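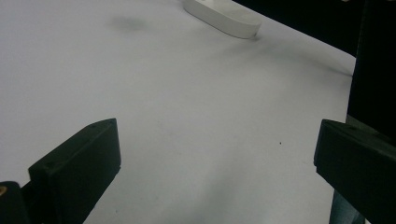
## February 11, 2025 – handheld gripper, house rules again

OK, writing this down before I forget what Radwa Berrada and I agreed on over lunch. We've been sloppy about how we start a recording, and it shows when you scroll through the Hosex folder (half of mine from September are going in the trash, sigh).

**Start of every take**

- Fingers open, one object ahead of them, nothing else in reach. White block on the white top is fine, we want the hard low-contrast ones too!
- Hold still for a beat before moving in. I always rush this.
- Wipe the top first. There's a dark speck between the fingers and a gray smudge off to the left of the block, and I'd much rather have a clean sheet than argue later over whether a mark matters. Smudge might only be shadow. Wipe it anyway.
- Check the screws on both fingers. New rule: every 10 takes, with the short driver, and initial the sheet.

**Speed**

Radwa wants a cap and I came around to it. Nobody goes in faster than they'd hand someone a full coffee. Sani's draft has a real number in it but we haven't tested it, so coffee it is for now.

**Batches**

40 takes, then a break, and swap hands or swap people. I did 55 in one go last week and my wrist was toast.

**Throwing things out**

Mark a bad take bad right away, don't delete it. Jarnenis wants the bad ones kept for 6 months, and the log has to say why. "Meh" is not a why (that was me, sorry).

Still open: do we fix the lamp position with tape on the floor? Radwa says yes, I say let it vary and write it down. Ask the Drarnport folks what they do.

Also we need more wipes.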